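Search the list archives Go

Subject: Re: [sorting] does the label reading result hold up or not

Quoting the earlier message:

> Read your draft over lunch and I have the usual complaint. You say the
> policy "reads the labels." Fine. But every time I have watched a
> sorting demo, the bottle bin is on the left because it was on the left
> in training, and the thing would happily go left if you wrote SOUP on
> the card. How do you know yours isn't doing the same?
>
> Also, why only 340 demonstrations? The Codville group used a lot more
> than that and they still got stuck on clear plastic.
>
> Also also, what happens with the wrist cameras off? You mention it in
> one line and then run away.

All fair, including the running away. I'll take them in the order that embarrasses me least.

First, what the task is, for those who joined the list after April and have been spared so far. Three bins, three handwritten cards, a pile of drinks containers, two arms. The policy gets camera images plus one sentence of instruction ("sort the waste into the labeled bins") and has to put everything where the cards say. It does not get told which bin is which. We call the policy Tutik, for reasons that made sense late at night, and the data pipeline that feeds it Ondwood, for reasons that never did.

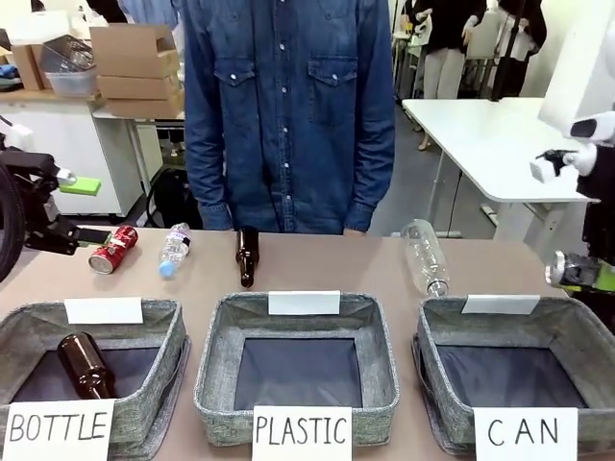

Sorting task with the cards in BOTTLE / PLASTIC / CAN order, silver can in the right gripper.

On your main point, you're partly right and I wish you weren't. Our first version was trained with the cards in one order. It scored beautifully. Then we swapped two cards and it went on sorting as if nothing had happened, which is what you'd do too if reading had never once earned you anything. So we threw that version out and collected again, shuffling the cards between episodes. All 340 demonstrations in the draft come from the shuffled set. The earlier ones are on a disk somewhere, thinking about what they did.

With the shuffled set, we ran 100 test episodes. In 49 of them the cards were in an order the policy had seen for that particular mix of objects, and in the rest they were in an order it hadn't. The gap between the two groups was small enough that I'm willing to write "uses the labels" in the paper. I'm not willing to write "reads" any more, and I've taken it out. It may well be telling the words apart by their overall shape. CAN is short and the other two aren't, and a network will take that bargain every time. We should test with other words for the same categories, and we haven't. SOUP is now on the list of conditions, with thanks.

The more interesting result, to me anyway, is about order of picking. We never told the operators what to grab first. They developed habits all the same, and the policy picked those up along with everything else. 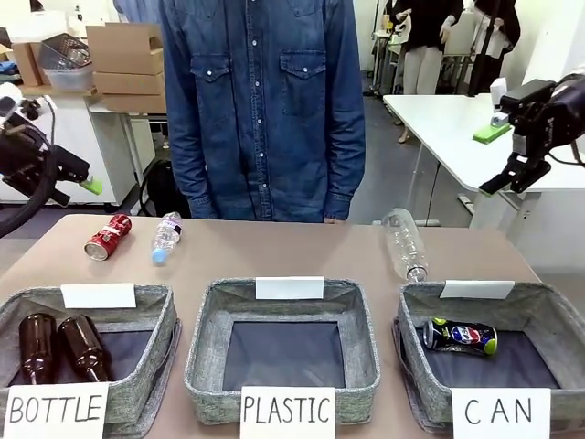 Progress is the number I'd like us to report instead of plain success, and I realize I've been saying so for a while. A plain success score gives you a zero for an episode that ends with one item left on the table, and the same zero for an episode where the arms wave at each other until the timer runs out. Suppose you stopped the clock with two brown bottles in the BOTTLE bin, a Pepsi can in the CAN bin and the PLASTIC bin still empty, with a red can and two clear bottles lying out on the table. Plain success calls that nothing. A per-item score calls it three placed and three to go, and it also lets you see which kind of item is being left until last. In our failed episodes that was clear plastic more often than chance would like. So Codville can feel less alone.

My guess at the cause is dull. Clear bottles take on whatever is behind them, and against a tan tabletop what is behind them is more tan tabletop. The overhead view has little to go on except the cap and the label. A bottle with no label is worse again. Jiang (the simulator, for the new people) doesn't help here, as its clear plastic looks like fog with a cap on. We tried mixing simulated episodes in and the numbers for plastic went down. I left that out of the draft for space and would now like to put it back in for honesty.

Now, the number of demonstrations. We stopped at 340 because that's when the operators stopped. I could dress this up as a study of data efficiency, and in an earlier draft I did, and a reviewer took the dress off again. We do have a curve for smaller subsets. It is still climbing at the right end, so more data would probably help. I don't have more data. I have a Sunday slot and two operators who are no longer answering the phone.

Last, the wrist cameras, where I ran away.

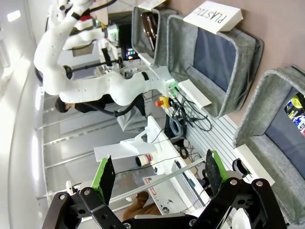
Turning the wrist views off hurt grasping, as everybody would expect, and did very little to choosing the right bin, which I didn't expect at all. I had assumed the policy took a close look at the card on its way in. But consider what a wrist view gives it to work with. The two fingers with their green pads are always there, which is lovely for closing on a thing, and the rest is whatever the arm happens to be pointing at: a workbench, a knot of black cables, an emergency stop, and a PLASTIC card that comes through upside down and sideways. I wouldn't want to read my mail that way either. The fixed camera has the cards the right way up the whole time, so the bin choice seems to come from there and the wrist views are kept for the last bit of the reach.

I say "seems" as we only ran 4 conditions, and one of those was spoiled by a config file that turned off the wrong camera. To be exact, it turned off the fixed one. The policy with wrist views only did badly at bins and decently at grasping, so the accident agrees with the story, and I've decided to call it an ablation. Please don't forward this message to the reviewers.

What I'd change before the next version goes out:

- "reads" becomes "uses" throughout, title included
- per-item scores in the main table, plain success moved to the appendix
- the bad simulator numbers go back in
- the wrist camera line becomes a proper section
- new words on the cards, SOUP among them

If anyone has a spare set of clear bottle demonstrations with the labels taken off, I would trade a good deal for them. We have plenty of cans.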